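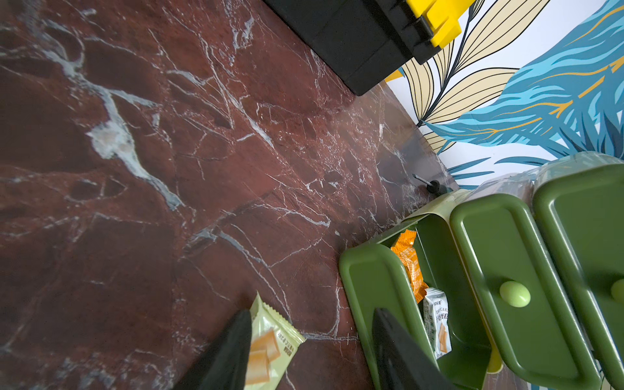
December
By Kirsten Bouchard

Wedero has paused its home tidying trials in Bomavberg after the gripper on one of its robot arms failed to stop closing when told to.

The fault came up during a kitchen session in which the arm sorts snack packets into a small organiser on a marble worktop. According to the company, the two fingers kept pressing for 3 seconds after the stop command. A packet was crushed and a finger tip was bent. No one was hurt.

Mechthild Ruchti, who runs the trials, said the session was ended at the wall switch. "The operator did what the training says and cut the power," she said. "But the arm should have let go by itself, and we won't start again until it does."

Engineers traced the problem to a software update called Prorolell, installed the evening before. It changed how the gripper reads force on thin, light objects such as wrappers. On a smooth packet the reading dropped to zero, and the controller took this to mean that nothing was being held.

Wedero checked its records and found the same false reading in 6 of 1334 earlier grasps made with a test version of the update. None had been reported, as the fingers had opened normally each time.

The update has been removed from all the arms in the trial. Ginting, which supplies the grippers, is fitting a separate force limit that works without the main software — a part it already sells for factory use. Each arm must then complete 384 grasps without a fault before it goes back into a home.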